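How I Cleaned Up My Messy Digital Music Library

Years of ripping CDs and buying single tracks left me with 190 albums and a library I couldn't stand to open. Half the songs were filed under "Unknown Artist." My friend Renato Gallardo talked me into fixing it one weekend, and I'm so glad he did!

First, copy everything to an external drive. Do this before you touch a single tag. I use a free tagger called Koppel, but any tag editor will do the job (they all look a bit like spreadsheets).

Next, sort by artist and fix the spelling. I had one band listed four different ways, which is how their second record ended up in pieces all over the place. Select the lot, type the name once, save.

Then do the album artist field. This is the one people skip — and it's why compilations break apart into 20 tiny albums. Put "Various Artists" there and they snap back together.

Cover art comes last. Aim for square files, and keep them all in one folder while you work. I had 60 missing covers and got through them in one evening on the bed with the laptop.

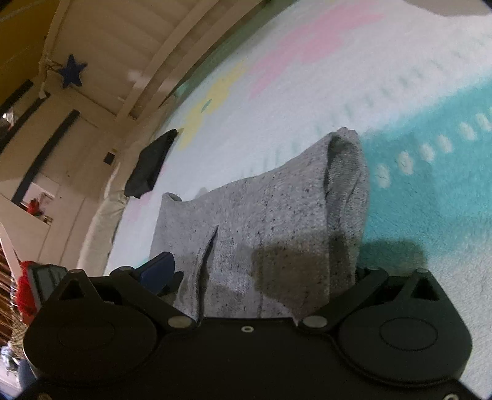

Gray knit on the fuzzy blanket.

When you're done, have your player rescan the whole folder. Mine kept showing old names until I cleared its cache, so try that if the changes don't appear. Then make a second backup — the tidy one — and label it with the date.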